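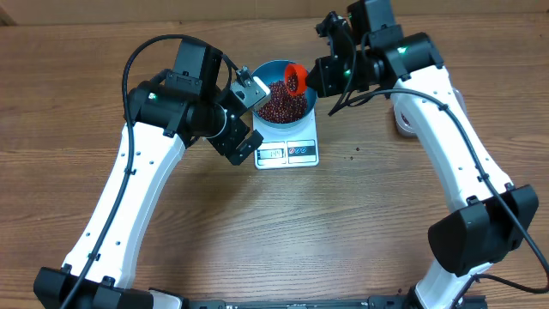
Grodstead Bean Share: Your Questions

Welcome! If you signed up for the dry bean share, or you're thinking about it, most of what people ask us is on this page. We love talking beans, so if your question is missing, write to Agata Dal Bello through the contact form and she'll get back to you (probably with a recipe attached).

What is the bean share?

You pay once, in spring, and pick up dried beans from us every month from September on. Each pickup is 8 pounds, split between two or three varieties. We grow them all at Grodstead, on the two fields behind the Inton road, and we clean and sort them in our own barn.

How many shares are there?

168 this year. We added 30 over last year and they went fast!

Which beans will I get?

Small reds and black beans for sure, plus a white bean called Pillum that we are completely smitten with. It cooks up creamy and holds its skin, and the broth is so good you'll want to drink it from a mug. There may be a few pounds of a speckled pole bean too, if the fall stays dry long enough to bring it in.

Can I pick my own varieties?

You can swap at the pickup table as long as the bins hold out. Come early if you're after Pillum.

Do I have to soak them?

Nope! Beans this fresh cook nicely without it. Soaking overnight does shorten the cooking, and some people find soaked beans easier on the stomach, so try both ways and see which you like. If you soak, use plenty of water, as they swell a lot.

When do I add salt?

At the start. We know, your grandmother said never to do that. Salted beans taste seasoned all the way through, and ours have never come out tough from it. Tomatoes, vinegar and lemon are another matter, and those go in once the beans are soft.

Can I use a slow cooker?

For black beans and Pillum, yes. Red kidney types need a hard boil first, a full 10 minutes on the stove after soaking, with the soaking water thrown out. Raw and undercooked kidney beans can make you really sick, and a slow cooker may never get hot enough to fix that. We treat our small reds the same way.

How long do they keep?

Years, if they stay dry, but they're at their best in the first one. Glass jars with tight lids, in a cupboard away from the stove. Old beans take longer to soften, and very old ones may never get there.

I found a little stone. Is that normal?

Now and then, yes. We screen every batch and still miss a few. Spread your beans on a tray and look them over before you rinse.

Can I plant them?

Please do! They're all open-pollinated. Wait until the soil is warm, push them in an inch deep and stand back. Send us pictures.

Where do I pick up?

At the barn, or at the Mac an tSaoi bakery in town if you ticked that box on the form. Bakery shares are held for one week. Bring a bag or a couple of jars.

What if I'm away?

Send a friend with your name, or ask us to double up your next pickup. Either is fine with us.

Page updated Jun 24, 2021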